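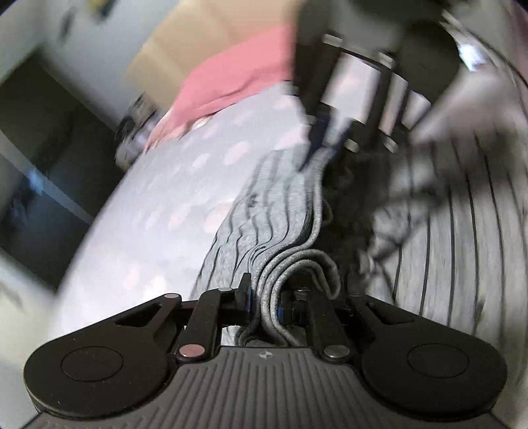 4. Setting Up Fabric Programs

Briver washer models 511 and 511-S are shipped with the factory programs Cotton, Mixed and Quick enabled. The remaining programs stay hidden until they are turned on in the Setup menu. Complete Section 3 (Leveling and Water Connection) before going further.

4.1 Opening the Setup menu

1. Close the door and turn the dial to Off.
2. Press and hold Options and Delay together until the display shows SET.
3. Release both buttons. The first menu item, Water Hardness, appears.
4. Turn the dial to move between items. Press Start to open one.

Note: If no button is pressed for 2 minutes, the washer leaves the Setup menu and keeps only the values already confirmed with Start.

4.2 Turning on the Knit program

The Knit program uses a low drum speed and a short final spin. It is meant for sweaters, cardigans and other knitted items whose care label permits machine washing.

1. In the Setup menu, turn the dial to Programs and press Start.
2. Turn the dial until KNIT is displayed.
3. Press Options to change the setting from OFF to ON.
4. Press Start to confirm. A single tone sounds.
5. Turn the dial to Off to leave the menu.
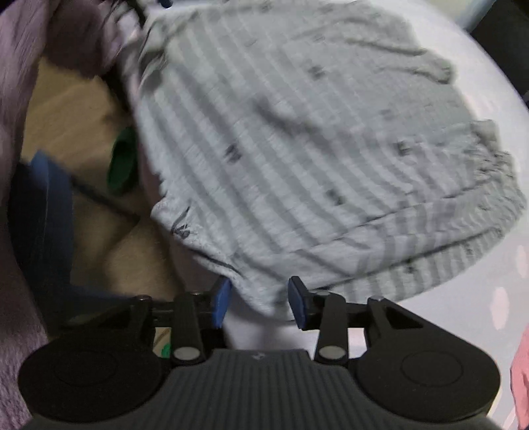
The final spin for Knit is preset to Low. To drain without spinning, select No Spin before pressing Start. Items washed with No Spin hold a large amount of water and must be supported from underneath when lifted out of the drum.

Caution: Do not raise the spin speed for Knit above Medium. Higher speeds can stretch seams and cuffs. The limit is lifted in Service mode, which is reserved for Rawat service technicians.

4.3 Setting the Bedding program

Bedding fills to a higher water level than Cotton and reverses the drum more often, so that large flat items do not wrap around smaller ones.

1. Turn on BEDDING in the Programs item, as described in 4.2.
2. Load sheets one at a time. Do not fold them.
3. Close zippers and buttons on duvet covers before loading.
4. Select the temperature shown on the care label.
5. Press Start. 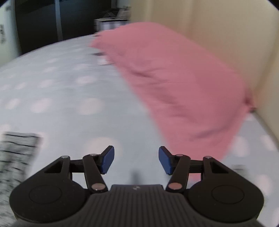
If the load gathers on one side of the drum, the washer stops before the spin and tries to spread it again. After repeated attempts the display shows code 13. Open the door once the lock releases, separate the items by hand, and select Rinse and Spin.

Note: Code 13 can also appear when a single heavy item is washed alone. Add one or two towels of similar color to balance the drum.

Caution: Waterproof mattress covers must not be washed on any program with a spin. Water trapped under the coating can shift suddenly and damage the drum suspension.

4.4 Pairing with an Odo dryer

The washer can send the selected fabric type to an Odo dryer installed beside it. Both appliances must be on the same household network.

1. On the dryer, press and hold Link until the lamp flashes.
2. On the washer, open Setup, select Link and press Start.
3. Wait for PAIRED to appear.

If FAIL appears, move the router closer or repeat from step 1. Pairing is lost after a factory reset — fabric programs must then be turned on again as well.

Manual revised December 4, 2025. Continue with Section 5, Detergent Dosing.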